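Linen drive wrap-up

Thanks to everyone who dropped off cloths and tea towels at the Jarkura hall in February. We sorted 3,165 pieces, and 1,674 have already gone to the Trilolow shelter.

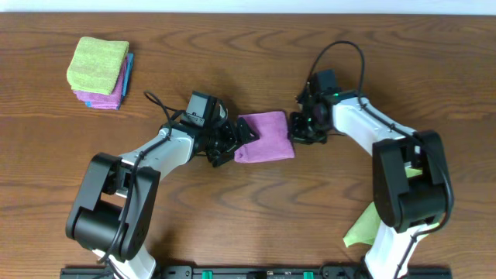 Still needed

Bath towels and single sheets, any colour - please wash them first. Pantelis Nikolaidis can pick up large loads in Drarnness.

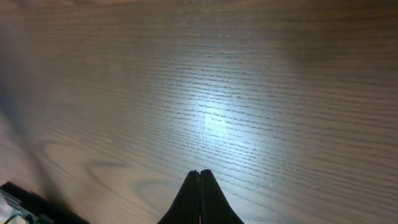

Pillows can't be accepted this year. The next sorting morning is 9 April 2023, and we have room for 2 more drivers.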